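Open day at the Kosero workrooms: is a grey table worth the trip?
26 May 2025
By Menaka Pathirana
40 comments | 438 shares

I have been to enough furniture open days to know what to expect, so I drove to Kosero with low hopes and a full flask. The invitation promised "a new way to live with your work surface". As far as I could gather from the leaflet, this meant a table with cloth on it.

Parking was fine. The queue at the door was not, and once inside we were handed a paper badge and a tote bag with a Joreo catalogue in it. Joreo is the range, Kosero is the building, and Skotard supplies the cloth. It took me most of the morning to get that straight and I still had to ask twice.

The tour began in the cutting room, where we watched a man smooth out a length of fabric and were told to stand behind the yellow line. He was good at it and I would happily have stayed longer. Instead we were moved on to a talk by Abla Harb, who runs the finishing side. She was more frank than the leaflet. Cloth on a work surface marks, she said, and anyone who tells you it doesn't has never owned a mug. Their answer is a tighter weave and a mixed thread, so that crumbs and small stains show less. I wrote down "show less" and underlined it, as it is a different promise from "clean".

She also said the cover should last 90 months. I asked how they had worked that out for something launched in March. There was a rubbing test, apparently, and a chart.

After that we got to the surface itself. I will give them the colour. It is a soft grey with lighter and darker threads running through it, a little browner in places, and it looks better than the flat grey in the catalogue. The rounded corner is pleasant too, and kinder to a passing hip than my desk at home.

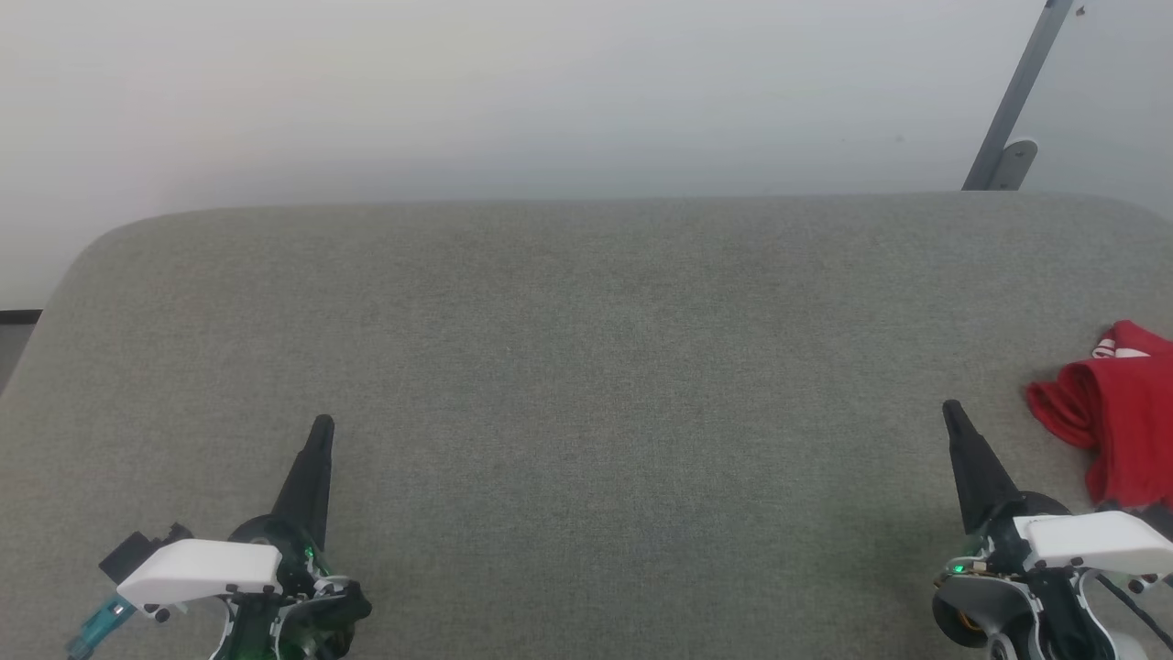 What I would still want to know

The price, to begin with. Three people asked and three people were told it "depends on the finish". Bozsik, who make the plain laminate desk I use now, print their prices on the back page, and I wish everyone did.

Then there is the writing problem. I tried a biro on a single sheet of paper laid over a sample of the cloth and went straight through it. Ms Harb suggested a pad underneath, which seems to me a hard surface by another name.

Cleaning was covered in one slide. Vacuum weekly, blot spills, no bleach. Can the cover come off? Yes, but they would like you to send it back to have that done, and you pay the postage.

Lunch was a cheese roll. The afternoon session on chair legs was full, so I left at two with my tote bag and a swatch, which has been under my teacup since. I'll report back on the ring.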